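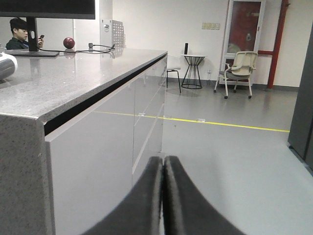

Onwood Household Recipe Cards: Data Card

Last updated: October

Summary

The Onwood Household Recipe Cards collection contains 3266 transcribed recipe cards written by home cooks and donated to the Onwood Reading Room. Each card has been typed out in full, checked once against the original, and given a small set of subject fields. The collection is intended for people who study home cooking, local history, handwriting, or the everyday language of instructions. It is distributed as plain text with one accompanying table.

This card applies to the second release. Users of the first release should read the section on changes before combining the two.

What is in the collection

Each record holds the full text of one card, front and back. Where a recipe runs over several cards, the cards are kept as separate records and linked by the field "set_id". Clippings pasted onto cards are noted but not transcribed.

The files are arranged as follows:

cards/ - one text file per card, named by record number
cards.csv - the subject fields for every record
households.csv - one row per donating household, without names or addresses
spelling.txt - a list of 88 common variant spellings and the forms used for searching
CHANGES - notes on each release

Fields

record: a number, never reused
household: a code linking to households.csv
dish: the title as written on the card, or blank if there is none
dish_type: one of 8 broad types, assigned by the transcriber
set_id: present only where a recipe covers more than one card
credit: "yes" if the card names another person as the source, otherwise "no"
oven: the temperature or description as written ("moderate", "quick", "375")
condition: clean, marked, or damaged
unclear: the number of words the transcriber could not read

How the cards were collected

Households were invited to lend their recipe boxes for a period of up to two weeks. Cards were photographed at the Reading Room desk and returned to the lender. The photographs themselves are held in the Reading Room and are not part of this release. Households could withhold any card without giving a reason, and many did so. The collection should therefore be read as what people were willing to share, and no claim is made that it represents everything they cooked.

Transcription was carried out using Dasum, a simple typing tool that displays a card next to an empty text box. Transcribers were told to keep the original spelling, line breaks, and abbreviations. Crossed-out words are kept between tildes. Unreadable words are marked [?]. Fractions are typed with a slash, so that a card reading one and one half cups appears as 1 1/2 c.

Quality

A second reader compared each transcription with its photograph. Disagreements were settled by the collection editor, Haziq Pillai. The most frequent source of error is the confusion of "t" and "T" for teaspoon and tablespoon. Where the writer's intention could not be established, the letter has been left as it appears, and users are advised not to convert these quantities automatically.

The field "dish_type" is less reliable than the others. Bars, squares, and slices were assigned by different transcribers to either cakes or cookies - a consistent rule was adopted only for this release, and earlier records have not all been revised.

Known limits

Baking is heavily represented. Everyday dishes such as plain vegetables, eggs, and soups appear far less often than they would have been cooked, as few people wrote them down. Cards in languages other than English make up a small part of the collection and have been transcribed but not translated.

Most cards are undated. Dates have not been estimated from handwriting or card stock.

The recipes have not been tested. Canning and preserving instructions in particular may not meet current safety guidance and should not be followed without checking a modern source.

Privacy

Personal names in the "credit" text have been shortened to initials. Telephone numbers and street addresses have been removed and replaced with [removed]. A household may ask for its cards to be withdrawn at any time. Requests are acted on within 90 days and recorded in CHANGES by record number only.

Changes in this release

- Added the "oven" and "condition" fields.
- Corrected line breaks in the cards from the Ağca donation.
- Removed duplicate records created when two transcribers worked on the same box.
- Changed the text encoding of all files to UTF-8.

Use and credit

The transcriptions may be used for research and teaching. Please credit "Onwood Household Recipe Cards, second release". Printed cookbooks drawn from the collection require written permission.

Related items

Onwood Grocery Ledgers: Data Card
Wuvix Kitchen Glossary
Dasum Transcription Notes
Ağca Family Donation: Finding Aid

Contact: Collections Desk, Onwood Reading Room | © Onwood Reading Room | Back to top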